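# 关于 Trutuletti

您好,欢迎来到 Trutuletti。我们是一所教手工装帧的小学校,也替人修书。菜谱、家谱、祖父的账本、孩子翻散了架的图画书,都修过,也都乐意再修。常有人在电话里先道歉,说自己那本书“不值什么钱”,怕给我们添麻烦。请千万别这么想,书拿来就是了,茶总是有的。

## 我们是怎么开始的

学校的前身是 Nataša Gashi 家的后厨房。她年轻时在一家印刷厂的装订车间做学徒,厂子关门的时候,她用一个月的工资买下了车间里那台没人要的铸铁压书机,又花了差不多同样的钱才把它运回家。后来邻居开始送书来修,再后来邻居的孩子想学,厨房就挤不下了(她先生至今还会提起那阵子浆糊和汤锅并排放在灶台上的日子)。

Panagiotis Delić 是最早那批学生里的一个,原本只想学会给自己的航海笔记换个封面,结果一学就没走。现在初级班由他带,讲折纸和锁线,讲得很慢,也很爱跑题,一说到纸的丝缕方向就收不住。学生们倒是喜欢,下了课还围着他问。

压书机我们一直在用。它有个名字,叫 Obi,是小学员们起的,叫着叫着就改不了口了。

## 课程

初级班每期收12人,从裁纸、折页、打孔教起,到结课时每位学员可以带走一本自己做的线装本和一本硬壳笔记本。中级班由 Ankica Krasniqi 授课,内容是圆背、堵头布和布面烫印。她对学员的手工要求很严,对学员的进度却十分宽容,缺了课的人可以跟下一期补上,不另收费。

另外还有一个叫 Ala 的亲子小组,六月开班,下午三点开始。孩子们用边角料做口袋书,大人在旁边帮忙扶尺子。我们欢迎七岁以上的孩子,年纪再小一点的,请先来信商量。

没有任何基础也可以报名。工具由学校提供,围裙最好自己带一条,颜色深些的更耐脏。

## 修书

修书的事由 Selma Jurić 负责。书送到以后,她会先翻看一遍,再和您通个电话,说明哪里能修、哪里最好别动。我们一般不主张把旧书修得像新的一样,书脊上磨白的地方、页边上的铅笔字,很多时候正是主人最舍不得的。报价在动手之前就会给您,普通的散页重订通常30天内可以取回,皮面书要久一些,还请多多包涵。

## 图书室

二楼的小图书室收了3,000册书,大半是有关纸张、字体和装帧的,也混进了不少侦探小说,都是历年学员留下的。管图书室的 Remigiusz Jasińska 从前教地理,所以您还会在靠窗的架子上找到一整排旧地图册。学员可以借书回家,每次21天,忘了还也不罚钱,只是他会写一张明信片来问候您,字写得很漂亮,有人为了收明信片故意晚还。

## 来找我们

学校在 Drarkano 巷的尽头,绿门,门铃要按得久一点。自行车可以推进院子里放,开车来的朋友请停在巷口,巷子窄,掉头不太容易。上午十点开门,中午我们一起吃饭,您若正好赶上,就请坐下来一起吃,饭后再谈书的事也不迟。

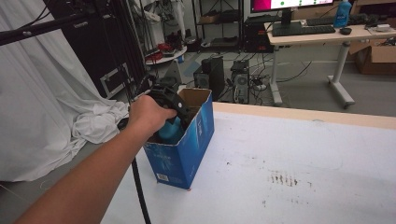
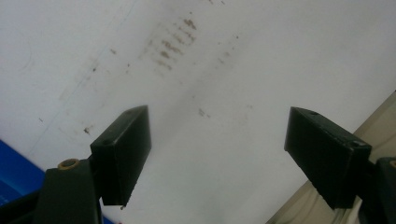
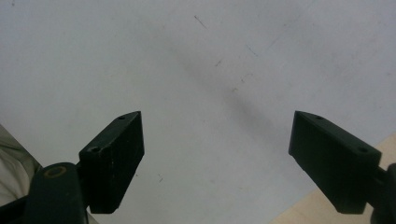 三张照片摄于同一处,台面都是浅色的。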